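[home-preserves] Re: Plum butter, how long is long enough?
From: Felicidad Maglaya
To: home-preserves list
Date: September 23, 2022

Hi all, and especially Radu, you have made my week with this question! Stainless pot, wooden spoon, red flowered tablecloth, I'm all set for plum season: 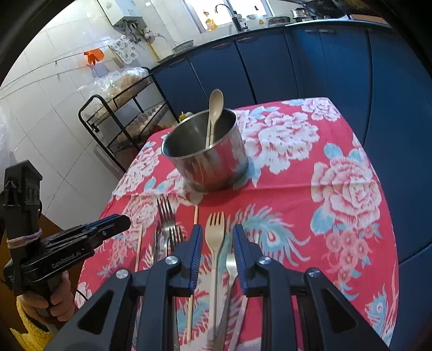 1. The long cook

Radu Dobre wrote:
> My grandmother cooked her plum butter outdoors all day with no sugar
> at all. I tried it on the stove and gave up after four hours because
> it still ran off the spoon. Is it the plums, the pot, or me? Also,
> does anyone do it in the oven? Ashok says yes, my wife says never.

It's the plums! Or mostly the plums. The round red ones from the supermarket are full of juice and you can stand there until midnight. You want the small blue oval ones, very ripe, a bit wrinkled at the stem end (if they look slightly past it at the market, buy those, and ask for a discount). I wait for them every year and then I buy far too many.

And yes to the oven! I'm with Ashok on this one. I halve and pit them, cook them down on the stove until they slump, put them through the food mill, and then spread the lot in a wide roasting pan at a low heat with the door cracked open. Stir every half hour, scraping the corners. It goes from brick red to nearly black and the whole house smells wonderful. Mine took seven hours last time and I read most of a novel.

The test I use is a spoonful on a cold plate. Drag a finger through it, and if the track stays open and no water creeps out around the edge, you're there. Ignore the clock completely.

2. Sugar or no sugar

I go without, same as Radu's grandmother, but I freeze mine in small tubs. Meenakshi Rao posted a version in June with a little jaggery and black cardamom that I've been thinking about ever since. Meenakshi, could you send it again? I've lost the message and the archive search only gives me your chutney (which I also made, and it was gone in two days).

3. Jars

Jyoti is putting in the group order with Hedinov and needs 60 people's worth of patience from us, her words, so please write to her directly and don't reply to the whole list. The small straight-sided jars are back. I'm taking 2 boxes. Lids are sold separately this year, so check that you've asked for both!

One more thing for Radu: if you still have that runny batch, don't throw it out. Thaw it or open it or whatever state it's in, tip it into the roasting pan and keep going. It doesn't mind being interrupted. I've finished a batch the next day plenty of times and couldn't taste any difference.

Please report back, I want to hear what your wife says about the oven.

Felicidad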